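Povar Countertop Set

Simulated pick-and-place demonstrations for training manipulation policies
Maker: Nondel
Page updated August 20, 2018

Overview

Povar is a set of recorded demos in a simulated kitchen. One arm, one two-finger gripper, one marble counter, a changing pile of groceries and utensils. You get the episodes, the scene files and the replay tool. No hardware needed to start. If you already have an arm in the lab, the joint layout matches and you can carry over more than you'd think.

800 episodes in the base set. 12 object layouts. All driven by a person, no scripted motions in the base set. Scripted ones are in the add-on, see below.

What's in an episode

Two camera streams, wrist and room. Joint positions, gripper opening, a task line in plain English, a success flag set by whoever reviewed it. Timestamps are shared across everything so you don't have to line up streams yourself. (Old July build had the wrist stream one step behind. Fixed. If you downloaded in July, please download again.)

Wrist view

Looks out past the fingers. Good for the last few inches of a reach, bad for knowing where you are in the room. Flat things are the hard part – the fork and the spatula give you almost nothing to close on, and when the spatula is lying right next to the chocolate bar the policy has to pick the one it was asked for. We keep those layouts in on purpose. Shadows from the arm are on by default and they do fall across the counter in big soft patches, so train with them on.

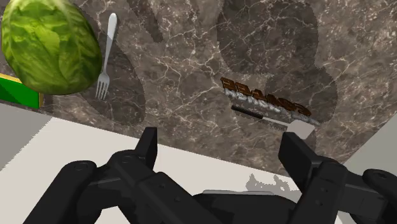 Room view

Fixed camera, sees the arm base to gripper plus most of the counter. Most customers train on both streams. If you only have room for one, start with this one and add wrist later, the reach gets learned faster.

Things to know:

Objects get blocked. The arm goes over what it's picking and the room camera loses part of it. Not a bug, real kitchens do it too.

Object labels come from the scene file, not from pixels. A thing three quarters hidden is still listed.

Walls and cieling are plain. You can swap in your own textures, there's a folder for it, keep the file names the same.
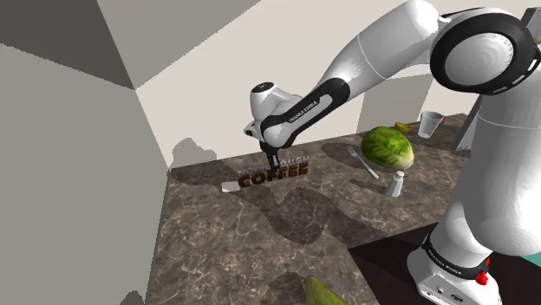 Room view, Franka Emika arm over the lettering, lettuce and fork to the right.

Objects

Produce, packaged food, cups, utensils, shakers, and a few odd shapes. The odd shapes include 3D lettering that sits flat on the counter. It has thin spots, wide spots and gaps, and a policy that has only seen boxes and fruit does poorly on it at first. Leave it in your training split. Or hold it out and use it as your test, some people do that.

Every object has a mass, a friction value and a collision mesh. Produce meshes are simplified. The lettuce collides as a lump, leaves don't move.

Collecting your own

The set is a starting point. Most teams end up adding episodes for there own task and the Remon recorder is how you do it. Runs on the same scene files, writes the same format, merges with the base set in one command.

Short version:

Load a layout, or shuffle one. Shuffle moves objects and turns them, it won't stack them.

Type the task line first. Recorder won't start with it blank.

Drive the arm. Keyboard works but it's slow, a 6-axis mouse is a lot better.

Stop, mark success or fail, next.

Keep the fails. They go in a separate folder and you can leave them out of training, but you will want them when you're checking a reward model or just trying to work out what operators keep getting wrong. Don't restart an episode because of a messy grasp either. A regrasp that ends well is worth having.

One task per episode. Two tasks in one recording and the task line stops meaning anything.

Add-ons

Kwan scripted pack – 360 extra episodes with planner-generated motion. Smooth, fast, kind of boring. Useful for warm starts. Don't train on it alone.

Hard layouts – 263 episodes, all with objects touching or close together. Human driven. Needs the base set installed.

Requirements

Linux, a recent NVIDIA card, more disk than you want to give it. Room stream is the big one. You can download without it and pull it in later, the loader just skips what's missing.

Windows: replay tool only. Recorder is not supported there yet.

Known issues

Replay at double speed drops gripper events now and then. Data is fine, it's the viewer only.

Fork can sink slightly into the counter after a hard drop. Reset the layout and go again.

Shuffle sometimes puts something out at the edge of the counter where the arm can get to it but only awkwardly. We left this alone.

License

Per lab, not per seat. Trained weights are yours. Don't repost the raw episodes please. Teaching use is free, write to us from a school address and say what course its for.

Ordering

Use the request form. Base set ships as a download link, add-ons get added to the same link. Upgrades from the July build no charge.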